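Flitby Boards > Collecting > Diecast & Small Scale
Topic: Is it worth keeping the boxes?

tapedeck_mo
26 June 2019
So I'm moving into a smaller apartment in September and my partner has started giving the closet a look. The closet has 247 empty toy car boxes in it. I counted them last night so I could argue my side properly, and I think the number made it worse. The cars themselves are staying, that part is settled, but do I really need every flap of cardboard? I've sold 2 cars in my whole life and neither buyer cared. What does everybody else do?
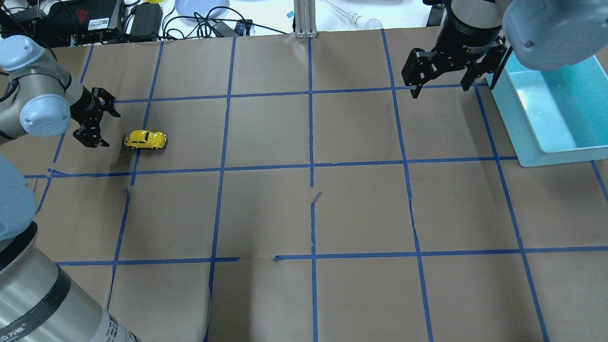 My gut says keep the boxes for the older stuff and recycle the rest. But then I open the closet and every single one looks like older stuff.

rustybumper
Keep them!! I tossed mine in a move and I still think about it. A boxed car sells faster, ships safer, and stacks. I had a Conceição delivery van I paid next to nothing for, and when I went to sell it the first thing anyone asked was whether I had the box. Every message, same question.

quarter_mile_q
Disagree. You're all paying rent on cardboard. My brother-in-law pays 114 a month for a storage unit and most of it is packaging (not even good packaging, just the plain brown mailers). If you play with them or display them, the box did its job the day you opened it.
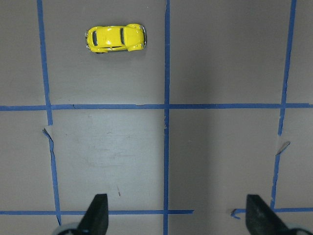

Yellow Beetle, no box, doing fine

I buy loose on purpose now. Loose cars are cheaper, you can see the paint before you pay, and I don't feel bad when a kid picks one up.

rustybumper
Sure, and then you sell loose for loose prices. We've had this fight before, haven't we?

quarter_mile_q
We have, and I was right then too.

sunporch_sal
Middle road here. Flatten them! Most of the window boxes come apart at one glued seam if you slide a butter knife in slowly. I put mine in page protectors inside a Sunidex binder, and 166 boxes went down to a shelf and a half. You do lose a few to tearing. Practice on the ugly ones, and don't try it with the old Zakilis boxes because that glue turns to sugar and takes the printing with it.
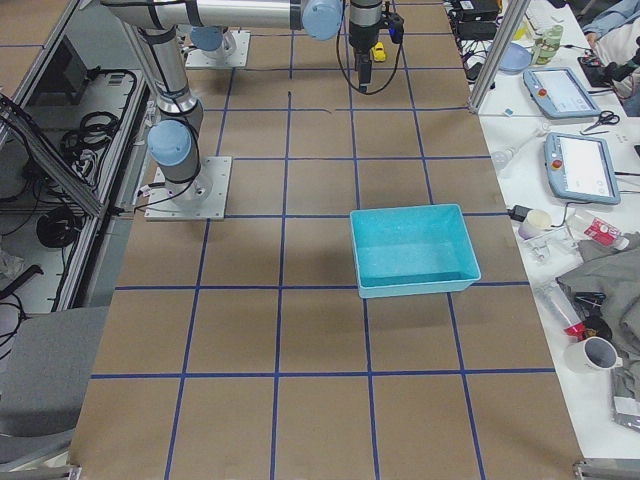 The other thing is to keep the plastic inserts separate, in a tub or whatever you have. They won't flatten and they crack if you force them. I write the car's name on each one with a grease pencil.

tapedeck_mo
Okay, flattening never crossed my mind and now I'm a little excited. Does it hurt the value though? I'd hate to spend a month at it and find out I'd ruined them.

rustybumper
It hurts it some. Collectors can tell a box has been opened out, the creases go white. Still beats the recycling bin – I'll give Sal that much.
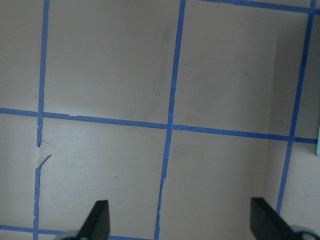 If you do go that way, leave your best ones whole and stuff them with plain tissue so the windows don't cave in. No newspaper, the ink gets on everything.

quarter_mile_q
Or give the boxes away here. Somebody on the swap board is always looking for empties, which I will never understand, but they do pay postage.

tapedeck_mo
Didn't know people wanted empties! Plan so far: best ones stay whole, the middle pile gets the butter knife, duplicates go on the swap board. Will post a list once I've found the packing tape.

sunporch_sal
Put me down for any delivery vans please. Lids optional.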